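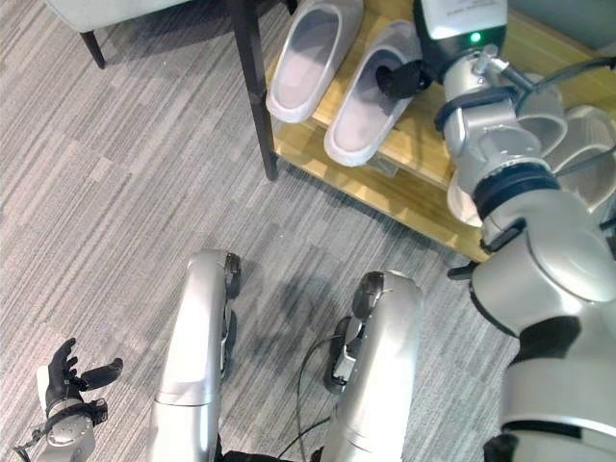
Features > Technology at Home

The Long Way to a Tidy Hallway

In my apartment the slippers are never where they should be. There is a rack for them near the door, and every evening they lie somewhere between the sofa and the bathroom, one of them usually upside down. To put them back takes me less time than to complain about it. I mention this because I have now spent two afternoons watching a robot do the same job, and since then I look at my own hallway with different eyes.

The robot belongs to Drateron, a company with an office in Cislow, on the floor above a print shop. It is a machine with two legs, two arms and black hands with fingers, and its shell is silver and white. Drateron calls it Lema. I had expected to see it fold shirts, as every household robot in the videos seems to fold shirts. When I asked about this, the engineers looked a little tired. Shirts come later, they told me. First they want shoes.

I did not understand it at once. A shirt is soft and complicated, and a slipper is only a slipper. But consider what you do when you pick one up. You don't take it by the sole, as you would take a brick. You put your fingers inside, at the front, and lift it by the upper part, or you squeeze it at the side with the thumb. You choose between these without thinking, and you choose again when there is another slipper close beside it and no space for your thumb. Then you carry it in such a way that it does not swing against the others, and you set it down with the toe in the right direction, next to its partner and not on top of it.

Every one of these steps is a separate problem for a machine. The fingers that go inside the slipper cannot be seen by the robot's own camera, so at the most important moment it works partly blind. The material gives way a little, and how much depends on the slipper. A rack has shelves one above the other, and an arm that comes from above must not hit the board on its way in. Also the robot stands on its own legs, and when it reaches far to one side its weight moves too. A robot bolted to a factory floor never has to worry about this.

The first afternoon I watched for 2 hours. It was February and already dark outside when we finished. The pace was very calm. Lema would reach, stop, correct the wrist a little, and reach again. Some attempts were clean, and I caught myself leaning forward in the chair each time, the way one does with a small child on a staircase. In others a slipper was lifted by its edge, turned over in the air and fell on the carpet. Then an engineer put it back, typed a short note, and everything began again. By the end the engineer's work seemed to me more exhausting than the robot's.

Drateron wants 1,000 recorded attempts for each type of footwear before it calls a type learned. For slippers with a closed toe it has them already. For open slides it had 300 on the day of my second visit, and the team was not happy with them. A closed toe gives the fingers a pocket to hook into. A slide has only the strap, and if the strap is wide and lies low there is not much room under it. The people I spoke to can talk about straps for a very long time, and I confess that I enjoyed it.
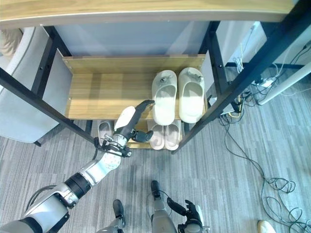 There is also the question of how the shoes are arranged. I had imagined that a laboratory would use a rack with nothing around it, on a clean floor. The team prefers it less clean. Cables lie on the carpet, there are chairs, and the different pairs stand near each other on two levels, so that a hand which goes for one slipper has another one just below. A house is like this, they say, and a robot that learned only in an empty room will be lost in the first real hallway it meets. Whether some cables on the floor are enough to represent a family with children, I doubt. But the idea seems right to me.

So, can machines do our chores yet? I asked this question to everybody I met while preparing this article, and the answers depended very much on which chore I named.

Floors, yes, in a way. A robot vacuum is so ordinary today that we have stopped calling it a robot. It does one thing on one surface, and we have learned to prepare the room for it, by lifting the chairs and picking up the socks. I have a neighbor who says that she cleans before the machine cleans. Her floor is very nice.

Dishes, partly. The dishwasher took over the washing long ago and left us the loading and the unloading. These are exactly the parts which need hands. Laundry is the same story. When I think about it, most household machines of the last century did the wet and heavy part of the work, and what remained for people was to carry things, sort them and put them away. Nobody counted this as work because it comes in small pieces, half a minute here, two minutes there. A humanoid robot promises to take just these small pieces, and they are the hardest ones to automate.

In workshops and stores the picture is somewhat better. I visited a warehouse of Lunano, a shoe and sportswear seller outside of Cislow, where a robot arm on a fixed stand puts boxes into larger boxes. It handles 200 boxes in an hour, and the shift manager told me she would be sorry to lose it. All the boxes have the same shape and arrive on the same belt with the label up. When a customer sends back a pair of shoes without the box, it goes to a table where people sit. They look into the shoe, check if it was worn, find the other one, put in the paper, and close the lid. I asked if a machine could do this table. The manager laughed in a friendly way and gave me a coffee.

The table at Lunano and the rack at Drateron have the same difficulty, I believe. It is not strength, and it is not really speed either, although Lema is slow. It is that each object comes in a slightly different position and must be understood again from the beginning. The people at the table do it while they talk about their weekend.

I want to be fair to the robot. On my second visit it was clearly better than on the first, and only a few weeks had passed. The pauses before each grasp were shorter. It had got a new habit of bringing the fingers in lower, and with the closed slippers this worked nearly every time I watched. When something went wrong it now sometimes tried again without help, and I had not seen this before. The engineers were careful not to celebrate in front of a journalist, but one could feel it in the room.

They were also open about what is missing. Lema cannot yet find a slipper under a sofa. It does not know that two slippers are a pair if one of them is very dirty. Laces are a subject they asked me not to bring up. It needs a person nearby during all the work, and that person, as I pointed out and as they had surely heard before, could put the shoes away in the meantime. Their answer was that every machine had such a period, and that somebody once had to stand next to the first washing machines too. I have not been able to check if this is true.

Nor could they tell me a price. They speak of renting before selling, perhaps first to care homes and small hotels, where one robot could go from room to room at night and set things in order. A hotel has the advantage that all the slippers are the same. I asked if old people would like to meet such a tall silver visitor in the corridor at three in the morning, and we had a serious conversation about it. They are thinking of softer covers and a slower walk.

At home that evening I tried the job in the manner of Lema. I stood still before my rack, used one hand, and looked away as soon as my fingers were inside the slipper. I got three of them in place. The fourth fell behind the rack, and I had to move the whole thing away from the wall to get it.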